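4.2 Grip loss on soft objects

The third failure type was the most costly one for us, and we found it late. In the first two types the arm stops and the log says why. In this type the arm continues its program as if everything is normal, while the gripper is closed on nothing, or holds the object so badly that it will fall during the transfer. We call it silent grip loss. It was first noted by hand in the June trials, before the logging software was able to mark it.

The task was the kitchen clearing task described in Section 3. The arm receives a target object and a goal place, moves above the object, closes the fingers, lifts, and carries. The planner, which we call Mandska, divides this into short steps and asks the gripper controller after each step if the step is finished. The controller, Zuvisum, answers with one of two states, "held" or "free". No third state exists, and a large part of this section is a result of that choice.

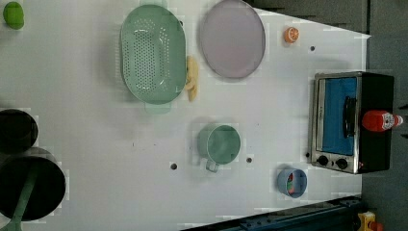
Silent grip loss was not spread equally over the objects. With hard objects the finger position at the end of closing is nearly the same each time, and a simple limit on the finger gap is enough to decide if the object is held. We had tuned this limit in the first week using only hard objects, mostly the mug, and we did not change it when the object set became larger. A layout such as the one in Figure 3, where the ketchup bottle lies across the top of the toaster oven and the mug stands alone in the middle of the table, asks for two very different things from the same controller. The mug has a handle and a rim to grip. The bottle is soft, and its final width depends on how hard the fingers press and on where along the body they meet it.

Figure 3. Table layout seen from above.

We ran 200 trials with the soft bottle as the target. Each trial was limited to one grasp and one transfer, and the operator was asked not to help the arm, except to press the stop button in case of danger. In 50 of these trials the object was lost after the controller had already reported "held". In the remaining trials the grasp was either good until the release or was correctly reported as failed. We do not give a rate per starting pose, as the poses were selected by the operators and were not balanced.

The cause has two parts. The first part is the motor current. When the fingers press on soft material, the current rises slowly and does not show the sharp step that we see with a hard wall. Our controller waited for this step for a fixed time. If the step did not come, it used the finger gap alone. This fallback was written in an early version to keep the arm from waiting without end, and it stayed in the code without a comment. The second part is the finger gap itself. A soft object that is pressed only at its edge can give the same gap as a thin hard object that is held well. The controller can not separate these two cases, and it reported "held" for both.

The approach direction makes this worse. When the object lies on its side, the wide part of the body and the narrow part near the neck are both possible grasp points, and the grasp selector prefers the narrow one, as it needs less opening of the fingers. For a rigid bottle this is a reasonable rule. For a soft one, the neck gives way under the fingers and the heavier lower part turns down as soon as the arm lifts. In the logs this turn is visible as a small change in the wrist torque – too small to reach the collision limit, and so it was ignored by every part of the system.
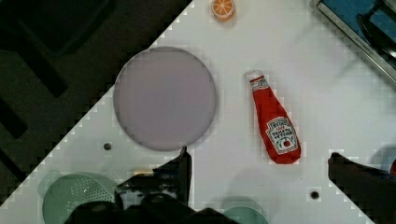
Figure 4. Wrist camera view with the gripper open and the ketchup bottle lying on its side.

The wrist camera could have helped, and it was the first remedy we tried. We compared one image before closing with one image after the lift, and we took a large change in the region between the fingers as a sign of success. The result was not satisfactory. From the wrist, the fingers themselves cover a part of the table, and objects near the target enter and leave the view when the arm rises. A plate close to the target was a frequent source of error. After the lift its place in the image had changed so much that the comparison gave "success" also when the fingers were empty. We made the region smaller, but then a bottle that was gripped low and leaned to one side was outside of it, and the comparison gave the opposite error.

A silent grip loss is mainly a problem of wasted trials when the table is the only thing below the arm. It becomes a safety matter when the arm passes over a heating appliance. In 8 of the trials the bottle was lost while the arm was above or beside the toaster oven. The oven was not heated in any of our trials, and our lab rule forbids it. However, a kitchen robot in normal use can not depend on such a rule. Fabric on a hot surface is a fire hazard, and a controller that reports "held" at this moment gives the planner no reason to stop or to warn a person. In 2 of the 8 cases the planner continued to the goal place and opened the fingers there, and the trial was saved in the log as a success. We found both of them only by looking through the recorded video.

This last point had an effect on our earlier results also. The success values in our internal report of Jan 7, 2019 were computed from the planner log alone. After the video check we removed these values, and they are not used in this paper. We advise other groups with a similar two-state controller to check a part of their recorded trials by eye before they publish a success rate.

4.3 Changes to the controller

We made three changes. The fixed waiting time was removed. Instead, the fingers now close in two stages, first until light contact and then slowly with a limit on the current, and the controller stores how far the fingers moved in the second stage. A long movement in the second stage means that the object is soft or that the contact is poor. In both cases the new state "unsure" is sent to the planner.

The planner treats "unsure" as a question which it must answer before the transfer. It lifts the object by a small distance, waits, and compares the wrist torque with the value before the lift. If the load is lower than expected, the object is put down and the grasp is repeated at another point. For soft objects the grasp selector no longer prefers the narrow part. It prefers the point nearest to the estimated center of mass, if the fingers can open wide enough.

The third change concerns the path only. When the state is "unsure", the transfer path must go around the appliance and not over it. This makes the movement longer, and in a crowded layout the planner sometimes finds no path at all and gives up. We accept this. A trial that ends with a clear failure message is less harmful than one that ends with a wrong success.

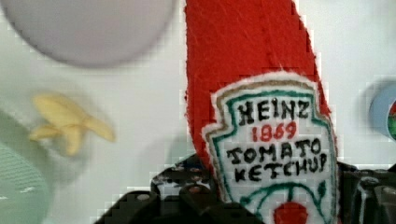
Gosselin objected, when reading an early draft of this section, that the small test lift only moves the risk to another place: a soft object may pass the torque check at low height and still slip during the fast part of the transfer, and then the new state gives a false feeling of safety. The same comment proposed that the torque should be checked during the whole transfer, with the arm slowing down when the load begins to change, and that the word "held" should be removed from the interface, as it promises more than the sensors can know.

We agree with the first part of this objection. The torque signal is noisy while the arm accelerates, and our present filter, taken from the Kusley arm driver, removes exactly the slow changes that we would need to see. A check during the whole transfer therefore needs a different filter and a lower speed, and we have tested it only on straight paths. On these paths the slow turn of the object could be detected before it left the fingers, but the number of false stops was too high for normal work. The name of the state was kept for now, in order not to break the older logs.

One more limit should be mentioned. All soft trials were made with a single bottle, and felt has more friction than many other soft materials. A plastic bag or a wet cloth will possibly slip at a lower load, and it may also stick to one finger after the release. The current and torque limits given in the appendix should not be used for such objects without new tests.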